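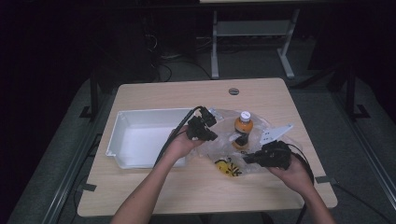 White tray, wood-grain table, both hands full.

Blog > Money > Groceries

22/05/2020
Posted by Masilela

I still don't believe in the Zondley pass. It costs $50 a year, and the sign-up page says the average member saves $163 on delivery. The average of whom? I went looking for a footnote and found a picture of a smiling avocado.

We live out past Ustby, and the nearest store that Zondley picks from is in Karkbridge. Without the pass they want a delivery fee that changes by the hour. With it, delivery is free "on most orders," and most orders seem to be the ones that go out on a weekday morning, when I'm working. 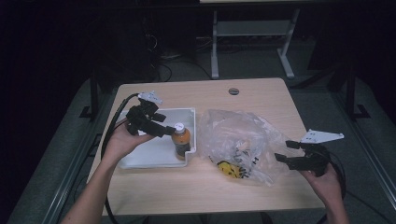 So I added up our grocery spending for the last stretch, before and after. We were at $464 a month driving to the store ourselves. On the pass we were at $600. Some of that is everybody being home for lunch, I'll grant them that. But I also checked shelf prices against app prices on the things we buy every week, and the app was higher on nearly all of them. Milk was the same. Coffee wasn't even close.

A delivery can be free and still cost you plenty if the markup is sitting in the oatmeal.
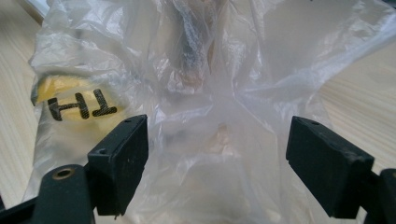

Can you get your money back if you cancel early?

Only in the first two weeks, and only if you haven't placed an order. I had placed one on the first day, like any normal person would.

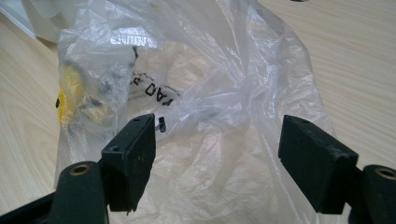
What I'm doing instead

One big trip every other Friday, early, with a list I stick to. I'm keeping the pass until it runs out because it's paid for, and I've turned off auto-renew. That setting was four screens deep, under "Perks." If prices in the app ever match the shelf in Karkbridge I'll look at it again, but I want to see the receipts first.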